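Tablecloth for a folding table keeps sliding and puckering at the corners, help?

Posted in Sewing and Home Fabric
Asked by Yareli Medrano

Hi all, longtime reader, first time I've had to ask anything. I'm making a cover for the big folding table in our back room and I'm on my second try, and I'm about ready to throw the whole thing in the donation bag.

The fabric is a brown cotton with black lettering-type strokes printed on it. I bought it at the Rosales remnant sale in August because I loved it on the bolt and it was cheap, and I got 8 yards, so there's plenty left to ruin. It's a medium weight, a little stiffer than quilting cotton, no stretch at all that I can feel. I did wash it first! Warm wash, low dryer, because my aunt would haunt me if I didn't.

What I want is a cover that fits over the top with a drop on all sides, sort of like a box, so it doesn't swing around when people bump it. My first version was just a hemmed rectangle and it slid off every time somebody leaned on the table. So I unpicked the hem and sewed the four corners into box corners, like you would on a fitted sheet. I used a 14 inch square at each corner for the drop, and a half inch seam.

Now I have two problems. The first is that three of the corners look okay and one of them puckers like crazy, right at the top where the side seam meets the tabletop. I've ripped it out twice. The second is that it STILL slides, only now it slides as a unit, and when it does the seams end up an inch or so down the side and the whole thing looks drunk.

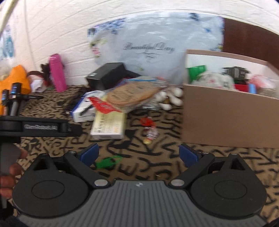 I'm also having a fight with the print. The lettering all goes one way, so from one long side it reads upright and from the other it's upside down. My sister says no one will ever notice. I notice. I'm wondering if I should cut it down the middle and flip half, but then there's a seam running down the table and I don't know if I'd hate that more.

My machine is an older Ledetti that does straight and zigzag and not a lot else. I've been using a regular polyester thread and a size 16 needle because that's what was in it. I don't own a serger and I'm not going to buy one for a tablecloth.

Things I've tried so far: clips (they ping off), double-sided tape (left gunk on the table, do not recommend), and one of those foamy shelf liners underneath, which worked okay but showed through as little bumps. I'd love something that comes off easily so I can wash it. People eat in there.

Thanks in advance, and sorry this got long.

TurthorpeQuilts
Member, mostly curtains these days

Oh, I feel this one. Box corners are sneaky. They look like the easiest thing in the world and then one of them goes wrong and you can't see why.

My guess on the puckered corner is that you sewed all the way to the raw edge, or a couple of stitches past the point where you should've stopped. Or else that one square got cut a hair off. Fold the bad corner and a good corner flat, one on top of the other, wrong sides out, and hold them up to a window. If the stitching lines don't land on top of each other you've found your trouble. I did a bench cushion last winter where one corner was off by maybe a quarter inch and it bunched up exactly the way you're describing.

When you redo it, mark the stitching line with chalk and a ruler instead of trusting the edge of the presser foot. Start at the hem end and sew toward the point, go slow for the last inch, shorten your stitch a bit, and don't backstitch at the point itself - leave long tails and knot them by hand. Then trim the extra fabric out of the corner so there isn't a wad in there. Leave yourself at least a quarter inch when you trim. Press the seam open over something firm (I use a rolled-up towel inside a pillowcase, very fancy).

And please change that needle! A 16 is for denim and canvas. On a medium cotton it's going to punch big holes, and every time you rip out and resew that corner you're making more of them, so the fabric gets weaker and starts to draw up on you. Put in a 12 or a 14. It's a two-minute job and I bet you'll see a difference in your topstitching too. While you're in there, clean out under the needle plate. The last time I did mine I got out enough fluff to stuff a mouse.

For the sliding, I think your cover is too big. You said half inch seams, but did you take your measurements off the table and then add anything "for ease"? Lots of patterns tell you to, and for a boxy cover on a hard tabletop you really don't want much. If it can shift an inch, it's got an inch of room. Take in one long side and one short side by running the corner seams a little deeper, try it on the table inside out with pins, and then sew. Don't take it all in at once. I have made a cover so tight it took two of us to get it on, and it never came off again until we got rid of the table.

I'm no help on the print, I'd leave it. But I'm a person who hung a whole set of striped curtains with one panel upside down, so consider the source.

gurosmont_gal

just use elastic. run a casing around the bottom edge and put elastic in it like a fitted sheet, done. you can get it at any fabric store

Pell and Bobbin
Member, sews for a church hall and two grandkids

I'm going to disagree a little with the elastic. It works great if the drop is short, three or four inches, so the elastic tucks up under the tabletop. With 14 inches of drop the elastic is hanging down in the air around the legs and all it does is pull the skirt in toward the middle. You'd have a big brown mushroom. Ask me how I know, lol.

If you like that long drop, try ties. Cut four pairs of ties out of your leftover fabric, a pair for each corner, and stitch them to the inside of the seams a few inches down from the top. When the cover's on, reach under and tie each pair around the table leg, or around the folding bracket if your table has those. The ties don't show, they come undone in ten seconds for the wash, and they pull down and in at the corners, right where you need it. I make them 16 inches long, which is enough for a bow with cold fingers. I did a set of these for our hall on a Friday night right before a supper, with no pattern, and they've been through the wash over 2 dozen times by now.

If you'd rather not tie anything, sew a strip of that grippy rug backing (the flat kind, with no bumps) to the wrong side, just along the edges of the top. Keep it out of the middle and you won't see it. It does have to be air dried. I forgot once and it came out of the dryer stuck to itself and to a sock.

I agree with TurthorpeQuilts about the needle and about sewing toward the point. One more thing to check is the grain. Remnants get pulled around a lot on those sale tables, and if the piece was cut a little crooked then one corner is going to be slightly on the bias, and a bias corner will pucker no matter how nicely you sew it. Pull a thread across the width near one end and see if it runs parallel to your cut edge. If it's way off you can tug the fabric on the diagonal while it's damp and coax it back some. Doesn't always work after it's been sewn, so you may be looking at recutting the one panel.

On the lettering, have you thought about a seam that you mean to be there? You could put a band of something plain, black maybe, down the center of the table like a built-in runner, and flip the print on one side of it. Then both long sides read upright and you've got a reason for the seam. You'd need to lay it out carefully so the two halves are the same width, and use a flat seam so plates and glasses don't tip. Press both seam allowances toward the band and topstitch close to the edge. My daughter-in-law has one like this and gets compliments on it, and all it was to begin with was a mistake in the cutting.

You'd want to decide on that before you redo the corners, though. Do the middle first, measure again, and then box it.

Yareli Medrano

Thank you both (and gurosmont_gal too)! I held the corners up to the window and yep, the bad one is off, and I'd sewn past the point. I also pulled a thread and the grain is a little crooked but not terrible.

New needle is in. I'm going to try the black band because now I can't stop thinking about it. Does the band need to be the same weight as the brown, or could I get away with a lighter cotton and some interfacing?

Pell and Bobbin

Lighter is fine if you interface it. Wash it first, and wash it by itself a couple of times if it's black.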